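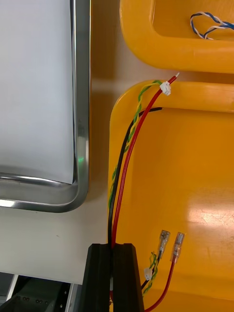
Wire sorting, week three

The target for this round is 500 usable episodes of picking up a wire bundle and moving it from one tray to another. The count stands at 37 short of that, and most of the time went into deciding what "usable" means.

The task sounds small. A bundle lies on a yellow tray, with a red wire, a black wire and a twisted green and yellow pair. The operator closes the fingers on it, lifts, carries, and lets go. Each bundle has spade terminals at one end and a stripped red lead at the other, so there is a heavy end and a light end, and the two behave differently in the air. Grip too close to the terminals and the long side swings. Grip too far up and the terminals drag over the rim.

For the first batch I told the operators to grip wherever it felt right. That gave good variety in grip position and poor variety in everything else, as people settle into one approach angle in less than an hour. The policy trained on that batch reached for the same patch of tray whether or not there was a wire in it. I threw out 31 episodes that were close to copies of each other and kept the rest as a baseline.

The current protocol, called Pfeiffer in my notes after the street the shop is on:

Drop the bundle from hand height before each episode. Do not arrange it.
Rotate the tray after every 20 episodes.
Change the operator when the tray is rotated.
Keep failed grasps if the operator recovers without help. Label them as recovered.
Discard anything where a hand enters the wrist view after the start tone.

The fourth rule made the largest difference. Ando, the earlier dataset, had clean grasps only, and the model had no idea what to do when one strand stayed behind on the tray. With recovered grasps in the mix it opens, backs off and tries again. It still does this too slowly.

Glare is the open problem. The trays are glossy and the overhead lights leave a bright patch that moves with the wrist. A stripped wire end over that patch is hard to find in a still, even for me. I tried a diffuser in June and it helped a little. I have not tried matte trays, and the Irau line we want to run this on uses the glossy ones anyway.

Labeling takes longer than collecting. Each episode gets a start, a contact, a lift and a release time, and contact is the one two labelers disagree on. Thin wire gives almost no force signal when the fingers close. I now mark contact at the first movement of the wire in the wrist view and ignore the force channel.

The next batch will be collected in Drudavville with a second arm and the same fingers. If the grasp rate drops there, I will look at the lighting before I touch the model.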